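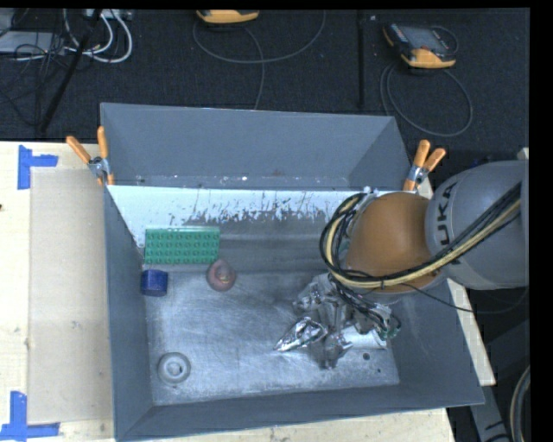
Plistum bin work: planner and perception
2 min read
Print | E-mail

Plistum is the picking stack we maintain at Brusuvine. It takes a depth image of the bin, proposes grasps, checks each one against the bin walls and sends a joint path to the arm. Most of January went into the collision checker and the segmentation step. Norbert Halász wrote the first, Adesuwa Okoro the second.

Bin, KUKA arm and mixed objects. The green studded brick is resting against the sloped part of the bin, which makes its top face a poor guide to where the floor is. Perception now fits the floor and the slope as separate planes.

Walls. The bin is modelled as five slabs with a 3 mm margin. The old margin was larger and threw out nearly every grasp close to a corner. The dark-blue cylinder near the left wall is the type of placement we use to test the change.

Metal floor. Swirling scratches on a silvery surface give the depth filter trouble, mostly as small false bumps. Adesuwa's filter drops any cluster under 200 points unless the colour image agrees there is an edge. Translucent items such as the whitish-grey ring still depend on colour alone.

Cables. The bundle along the arm is not in the robot description file. It is approximated by 2 capsules fixed to the link, and the planner adds a cost for wrist rotation so that it favours the shorter turn. This is crude – a proper cable model is on the list.

Bin pose. The spring clamps hold the bin to a known position and the calibration is read from a file at start-up. If the fitted walls disagree with the file, the planner refuses to run and logs the difference.

Planning time. Each request is capped at 30 ms per candidate grasp. Candidates that run out of time go to the back of the queue and are tried again with a coarser path.

The Dobos branch has the filter and the new margin. The capsule code is still in review.

Comments (3)

Kálmán Dudás
Does the floor fit run on every cycle, or only at start-up? We found at Furkico that refitting each time cost more than it gained.

Norbert Halász
Every cycle for the floor. The slope is fitted at start-up and then checked.

Orsolya Vörös
Is the cluster limit a parameter? Our sensor has a lower resolution and I would expect to lose small parts with that value. Otherwise the filter looks easy to port.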